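Clerero Grip and Pinch Gauge

Hand strength measurement for rheumatology, hand therapy and home monitoring

Manufacturer: Skanport
Supplied with: gauge body, pinch head, grip handle, wrist strap, USB cable, carrying case, printed manual
Page last revised: Sep 25, 2018

Overview

The Clerero is a handheld gauge that measures grip force and pinch force with a single load cell. It is intended for adults whose hand function changes over time, including people with inflammatory arthritis, lupus, scleroderma and other long-term autoimmune conditions. It records force only. It does not diagnose disease and it does not score pain.

Patients with these conditions often have stiff, weak hands in the morning and near-normal hands by the time of an afternoon appointment. A single clinic reading misses this. The Clerero was designed so that the same instrument can be used in the clinic and then sent home, with all readings held in one time-stamped log.

Measurement

Maximum grip force: 300 N
Overload behavior: display shows OL, reading is not stored
Units: newtons, kilograms-force or pounds-force, selected in the setup menu
Modes: grip, key pinch, tip pinch
Capture: peak hold or average of 3 trials
Memory: 3,770 readings, oldest overwritten first
Battery: rechargeable, 45 hours of continuous use
Data export: comma-separated text over USB

The gauge does not need a driver. When connected to a computer it appears as a removable drive containing one file per calendar month. Each line gives date, time, hand, mode, force and a flag showing whether the reading was a single trial or an average. The file can be opened in any spreadsheet program. Readings cannot be edited on the gauge itself. They can be marked as void, and a void reading stays in the log with its flag.

Grip handle

The handle adjusts to several positions by means of a sliding bar and a spring catch. The position is engraved on the side of the bar and should be written down at the first session, as readings taken at different positions are not comparable. Users with swollen knuckles generally prefer a wider setting than their hand size would suggest. The padded sleeve is removable and can be wiped with alcohol. Do not soak it.

Pinch head

The pinch head replaces the grip handle and locks with a quarter turn. Both pads are flat and textured. For key pinch, the thumb presses down on the upper pad with the lower pad resting against the side of the bent index finger. For tip pinch, thumb and index fingertips are used alone. The other fingers should be kept clear of the gauge body. The clinician may support the far end of the gauge, and for patients with wrist involvement this is recommended.

Setting up a home log

1. Set the date and time. The clock keeps running when the battery is flat, but not when it is removed.
2. Choose the hand and the mode. The gauge asks for these at every session unless the fixed protocol option is on.
3. Sit with the elbow bent at a right angle and the forearm resting on a table.
4. Squeeze steadily until the tone sounds, then release.
5. Rest between trials. The display counts down the rest period and will not accept a trial before it ends.

Morning readings should be taken at the same point in the routine each day, for example before washing. Medication taken beforehand can be noted with the M key, which adds a mark to the line in the log. The mark carries no dose or drug name.

Use in clinics

Urmila Upadhyay, hand therapy lead at the Flavonmont outpatient service, has used the gauge since April. Her notes to the manufacturer asked for two changes: a louder end tone and a lock on the units menu. Both are in the current firmware. Units already in the field can be updated over USB, and the log is kept during the update.

Where a gauge is shared between patients, the log must be exported and cleared between loans. Clearing requires the service code printed inside the manual. The gauge stores no names.

Calibration

Each unit ships with a calibration certificate signed by Harsh Dubey or Rekha Dubey. Recalibration is recommended once a year, or after any drop onto a hard floor. A zero check runs at every power-on. If the display shows ZE, place the gauge on a level surface with nothing touching the handle and restart it. If ZE appears again, return the unit.

Recalibration is carried out at the Kurtuluş workshop. Export the log before shipping. Turnaround depends on the season, and loan units are available to clinics with a service contract.

Limitations

Not for use on a hand with a recent fracture, open wound or tendon repair unless directed by the treating clinician. Not validated for children. Readings from the Clerero should not be mixed in one series with readings from a hydraulic or bulb instrument. A fall in force may reflect pain, fatigue, poor sleep or a change in handle position as well as a change in disease.

Spare parts

Padded sleeve, pinch pads, wrist strap and battery can be ordered separately. The load cell is not user-replaceable. Orders and technical questions go to Naveen Saxena; questions about the written protocol go to Kamlesh Chaudhary.

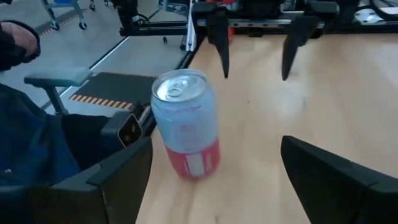 Force readings are easier to interpret beside a short list of household tasks, and the back pages of the manual have a blank table for one. Choose tasks that come up most days and describe each in a fixed way. A drink can with its pull tab still closed and flat against the lid makes a suitable entry: stand it on a table, lift the tab with one hand and steady the can with the other, and record whether it was done with the fingers alone, done with a tool, or left. Enter the result on the same line as that day's tip pinch reading.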